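Small-parts assembly at the bench
Speaker notes, Nemthorpe session, 02/03/2019

Slide 1 – Title
Wait for the doors. Mention that the handout has the parts list and the torque table, so no need to copy them down.

Slide 2 – Scope
Plastic parts only, palm-sized or smaller. Push fits and clip fits. No adhesives. Screwed joints are in the Flondley talk in June.

Slide 3 – Bench surface
Pale, matt, uncluttered at the front. Small coloured parts show up well against cream or light grey. Where two boards make up the top, keep the work on one board and away from the seam; a pin or a clip will find the gap. Stock goes along the back, in the order it is used.

Slide 4 – Laying out
Parts for the current unit go to one side of the working area, flat face down. Colour is the part code in the Vidwood kit, so never substitute across colours even when the mouldings look the same. Batch size was 14 units per tray.

Slide 5 – Bringing parts together
Pause on this one.
Hold both pieces clear of the table. Align first, then close the distance. Most damage to tabs comes from pushing while the two axes are still a few degrees out.

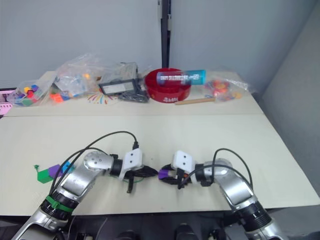 The small purple part and the black piece are almost touching at this point, with green, purple and blue pieces lying to the left. Let people look before moving on.

Nicanor Quintero objected at the rehearsal that aligning in mid-air is slower than using a fixture, and that for anything over 2000 units he would cut a nest for the larger part and leave it on the bench. Fair point. Answer: a fixture pays for itself on long runs, but the Upadhyay order was 219 units in mixed colours, and changing nests took longer than the fits.

Slide 6 – Results
First-time fit rate 99 per cent over the order. The rejects were bent tabs – all from the same tray. Do not speculate on the moulding.

Slide 7 – Questions
Rochelle Marchetti has the sample bag. If asked about tolerances, refer to page two of the handout. Finish by ten to.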